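The long table at Skenon

The parish supper has outlived two boilers, one roof and any number of predictions about its end

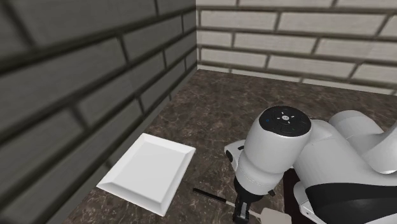
A white tray and a spatula on a dark countertop against brick walls.

If you come into Skenon by the river road you will see the church tower well before you see anything else, and if you come in October you will probably smell onions before you have parked. The harvest supper is held in the hall behind the church, and it has been going for so long that people argue quite cheerfully over when it began. The oldest account book puts it in the same year as the new bell, but there is a letter in the vestry drawer, from a farmer at Osov, grumbling that he was sat next to a draught at the supper the autumn before.

Last year 292 people sat down to eat, in three sittings, in a hall that is comfortable for rather fewer. They came from Skenon itself, from Osov over the hill, and from the Pacheco estate on the far side of the river, where many of the newer families live and where the parish had, until lately, hardly a foothold. Someone pushed a note under every door on the estate, all 300 of them, and the second sitting was so full of small children that grace had to be said twice (the first time was drowned out by a dropped jug).

The menu barely changes. There is soup, then a pie, then apples in one form or another, and a great deal of bread from the Ilero bakery, which has supplied the loaves for as long as the present oven has been lit. Grace is always the old one, sung without the organ, and visitors who have never heard it tend to put their forks down rather quickly.

What is left over goes out the next morning in covered dishes to those who could not manage the walk. The collection, which came to 1121 pounds, was split between the hospice and the hall windows, which still rattle when the wind is in the east. The glazier has promised to come after Easter.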